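Keep the shoeboxes or toss them?
Dunemville Neighbors Forum > Home & Storage

ileana_c
Started in April

We're down to one hall closet after the move and I have to decide what happens to the kids' shoes. Right now every pair is in the box it came in. Some of the boxes are in bad shape, torn at the corners, lids coming away along the hinge.
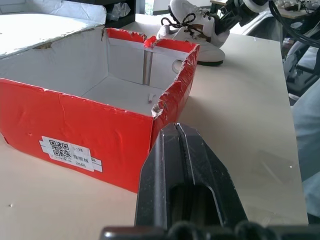

My husband wants everything out of the boxes and onto a rack. I like the boxes for off-season pairs and for the ones we're saving for the younger one to grow into. The closet is 37 inches wide with one shelf up top and a bare floor. What do people do?

bogdan_radu
Toss them. A shoebox takes up twice the room of the shoes in it. I got a Getero rack, three tiers, and it holds everything the four of us wear.

shiyu.d
Depends on the box. The red one in your picture has had it at that front corner, the cardboard is split and you can see the white fibers. If you stack anything on it the corner will give. I'd recycle that one and keep any that still have four good corners.

The label is still good though. If you get rid of the box, cut the label off first and tape it to whatever the shoes go into next. The 26 is the size, I think (26码), and that's the one thing you'll want to know in a year.

ileana_c
Good idea about the label, I hadn't thought of that. I was going to write sizes on masking tape.

irfanb
I disagree with Bogdan on racks for kids' shoes. Small shoes fall through the bars. We had a rack for one winter and I was picking sneakers off the floor every morning. Now the everyday pairs go in a bin by the door and the rest stay boxed.

bogdan_radu
Get one with solid shelves then. Mine doesn't have bars.

irfanb
Fair enough. Still wouldn't stack outgrown pairs on it. They get dusty.

g_pakzad
You can fix a torn box if you want to keep it. Push the split edges together and run packing tape down the inside of the corner, then a second strip on the outside. If the lid is attached at the back, tape the fold too, the whole length of it. I've got 32 boxes in the basement done this way and they've held up through two moves.

White soles go yellow if you shut them away dirty, so wipe them first and let them dry overnight. Paper in the toes, lid closed.

shiyu.d
32! Do you label the ends?

g_pakzad
Short end, facing out. Size and whose they are. I used to put the season on but stopped.

bogdan_radu
That's a lot of tape for something the store gives you free.

g_pakzad
One roll did most of them.

ileana_c
Measured tonight. The top shelf takes two rows of boxes if I turn them sideways, so the saved pairs can go up there – good boxes only. Everyday shoes on the floor, in a bin or on a rack, still arguing about that one here.

irfanb
Bin.

bogdan_radu
Rack.

shiyu.d
If you go with a bin, get a low one. In a deep one the kids dump everything out to find the second shoe. The hardware store on Dumitrescu had low ones when I was in last week, next to the paint.

ileana_c
Thanks, I'll stop by there after work. The worst boxes are going out with the recycling in the morning, labels cut off.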